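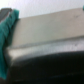 Butter That Would Not Come: Milk-Stealing Beliefs in Pruston and Tulirard
Folklore project report, second term

Our project looked at stories in which a neighbor is blamed for stealing milk or butter by magic. We used the typed interview sheets in the Skenora collection at the Mạc reading room. The collection has 156 sheets, and 22 of them mention milk or churning. We read all of those twice and wrote down who was blamed, what had gone wrong, and what the family did next.

In the Pruston sheets the thief is usually a hare. Someone chases it from the cow pasture, it gets hurt in the leg, and an older woman is seen limping the next morning. The Tulirard sheets hardly mention hares. There the trouble comes from a visitor who asks to borrow fire or salt while the churn is going.

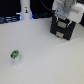
Last changed: August, 3:22 p.m.

The cures were closer than we expected. Both places put a heated piece of iron in the cream, and both told the family to lend nothing out of the house until the butter came. Sheet 2078 (the numbers do not run in order) also has a rhyme to say over the churn, but the typist left out the second line.

We had trouble with sheets where the teller was repeating a story from another village. We counted these under the place where the story was told.

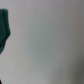
Another problem was the questions. In 3 of the Tulirard interviews the collector asked about witches first, so the answers may have been led. We kept those sheets in the table and marked them with a star. The table and our notes on spelling are in the appendix.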